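Setting up a two-door office cabinet for ring binders and box files

Last revised July 27, 2024. Applies to low two-door cabinets with one internal shelf.

These notes cover the preparation, adjustment and loading of a small office cabinet used for A4 binders and box files. They were first written by Ovidiu Enache for the Ronavo office and have been revised after comments from Stela Vlad, mainly on labelling and door alignment. Allow an hour for one cabinet if the records are already sorted.

What you need

Tape measure
Pozidriv No. 2 screwdriver, hand type
Small spirit level
Soft pencil
Damp cloth and dry cloth
Blank spine labels
Log sheet (see the last section)

Do not use a powered driver on the hinge screws. The screws go into board or soft timber in most cabinets of this class and strip easily.

1. Measure before you load

Measure the clear internal width, the depth from the back panel to the inside face of the closed doors, and the height above and below the shelf. Write all four figures in pencil on the underside of the shelf or on the log sheet.

A standard A4 lever arch binder is close to 320 mm tall and 285 mm deep. If the clear height above or below the shelf is less than 330 mm, binders will not stand upright in that space and must be laid flat with the spine facing out. Laying flat is acceptable for records opened a few times a year. For records opened every day, move the shelf or use another cabinet.

The depth figure matters more than people expect. A binder laid flat with its spine to the front needs its full cover depth plus 10 mm. If the door touches the spine when it closes, the hinges will be forced out of adjustment within weeks.

2. Check the level

Place the level on the cabinet top, first side to side, then front to back. On carpet, check again after the cabinet has been loaded for a day. The pile compresses unevenly under the weight and the front edge can drop.

Correct side-to-side error with thin packers under the low side. Front to back, a very slight lean toward the rear is tolerable. A lean toward the front is not, as the doors will swing open on their own and files on the top will creep forward.

3. Open both doors and clear the work area

Open both doors to the limit of the hinges. Do not push past the stop. Keep the floor in front of the cabinet clear for at least the width of one door, so that neither door is knocked while you work at the shelf.

Remove everything from the cabinet, including anything resting on the top. Wipe the top, the shelf and the floor of the cabinet with the damp cloth, then dry at once. Leave the doors open for ten minutes before loading paper.

4. Fit the shelf

Confirm that the shelf sits on all its supports. Press down at each corner in turn. If a corner rocks, one support is in the wrong hole or not fully home. Lift the shelf out, reseat the support and test again.

Load the ends of the shelf first. A full run of lever arch files is heavy, and a thin shelf will bow in the middle if the weight is concentrated there. For a shelf without a centre support, keep the heaviest files within a hand's width of either side panel.

5. Adjust the hinges

Most cabinets of this kind have two concealed hinges per door. Each has three adjustments.

Side to side: the screw nearest the door edge. Turning it moves the door left or right across the opening.
In and out: the rear screw on the mounting arm. It sets the gap between the door and the cabinet side.
Up and down: the two screws on the mounting plate, or a cam on newer types.

Work in quarter turns. Adjust the upper hinge, close the door, look at the gap, then adjust the lower hinge. Always finish one door before starting the other. When both are done, the centre gap should be even from top to bottom, 2 to 3 mm wide.

If the cabinet has a lock, check that the bolt enters its keeper without lifting the door. A lock that needs the door lifted is a hinge problem and should be fixed at the hinge. Do not file the keeper.
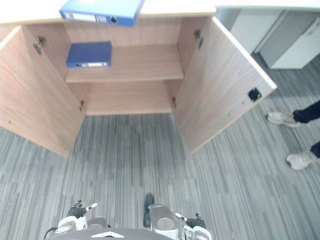
Spare screw holes on the inner face of a door can be left open or filled with wood filler to match. Filling is cosmetic only. Do not reuse a spare hole for a hook or a label holder until you have checked the thickness of the door, as a long screw will come through the front.

6. Decide what goes where

Sort the records into three groups before anything goes on the shelf.

Group A, in current use. These go on the shelf, starting from the left, spine out.
Group B, closed but still needed within the year. These go on the cabinet floor below the shelf.
Group C, waiting to be filed or returned. These may rest on the cabinet top for the working day only.

Leave space on the right of the shelf for growth. In the Ronavo office the rule is one third of the shelf width left free at first loading. Octavian Marinescu prefers half for project files, and for the Presus job that proved the better figure.

Colour is useful only if the key is written down. Our key gives dark blue to accounts and mid blue to correspondence. The two are easily confused under warm lighting, so the label is always the authority and the colour is secondary.

7. Label the spines

Use one label per spine, set in the same position on every file. Keep it clear of the finger hole. A label that overlaps the ring around the hole will lift at that edge with repeated handling.

Write, in this order: series name, file number, start date. Use block capitals in black. The number is the part people search for and should be the largest. Our current correspondence series begins at 1000 and the accounts series at 200. The highest number issued so far, a single legacy file taken over from Moldovan, is 3261, and it keeps its old number.

If the file will be stored flat, the text must read left to right with the file lying on its back cover. Check this before sticking the label down. Binders intended for upright storage often have text running up the spine, and it is slow to read when several are stacked.

Box files also take a label on the lid. Use the lid label for a list of contents and the spine label for the number. A box file with nothing on either label should not be shelved.

8. Load the shelf

Carry one file at a time. Hold it with one hand under the back cover and the other over the spine. Do not carry a box file by the finger hole alone. The hole is meant for drawing the file forward off a shelf and the edge will tear under a full load.

Set the file down at the front of the shelf and slide it back until the spine is 15 mm behind the shelf edge. If files are stacked flat, limit the stack to three and put the thickest at the bottom. Alternate the spines only if the stack leans badly, and note on the log sheet that you have done so.

9. Files on the cabinet top

The top is a working surface. A file put down there should lie fully on the panel, with its front edge at least 50 mm back from the lip. With the doors open, a file that overhangs will be caught by a sleeve or by the corner of another binder. To square it up, press lightly on the lid with a flat hand and push from the front edge. Pressing hard on a half-full box file will bend the lid.

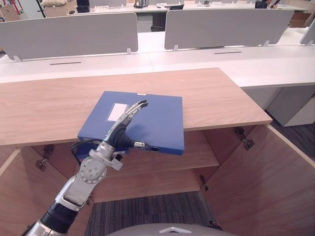

10. Close and test

Close the left door, then the right, or the reverse if the overlap strip is on the left. Neither door should meet resistance. If one does, open it and look for a spine standing forward of the shelf edge.

Open and close both doors five times with the cabinet loaded. Recheck the centre gap. A small change is normal under load. If the gap has closed at the top, raise the sagging door with the vertical adjustment and test again.

Log sheet

Keep a single sheet taped to the inside of the right door, upper half, clear of the lock. Columns: file number, title, date in, date out, initials. Lăcrămioara Nistor keeps a second copy with the Endar records, and the two are compared each May.

A file that is out for more than a month is marked with a line in the margin. On return, initial the entry and put the file back in its numbered position. When the sheet is full, move it to the front of the lowest-numbered binder and start a new one.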